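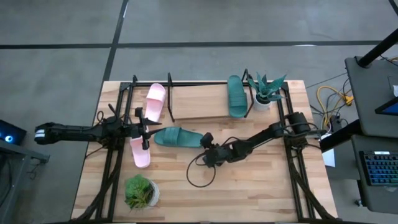 A reader in Malby wrote in to say that slides are the only summer shoe worth owning, that hers have done 200 trips to the pool, and that we should stop complaining about them.

Maybe. We remain unconvinced, and four more slides probably won't settle it. Two pink slides and two green ones share the butcher-block table with a couple of potted plants. Sandals and greenery on one tabletop is a look we'd want to live with before praising.

Todico says a pair takes 40 seconds to match and put away. Fine, if everyone in the house wears the same size. The Nastetti rack they keep recommending is meant to hold the lot, and it may, though ours started leaning in April and we have fewer shoes than most people. A basket by the door still does the job for us.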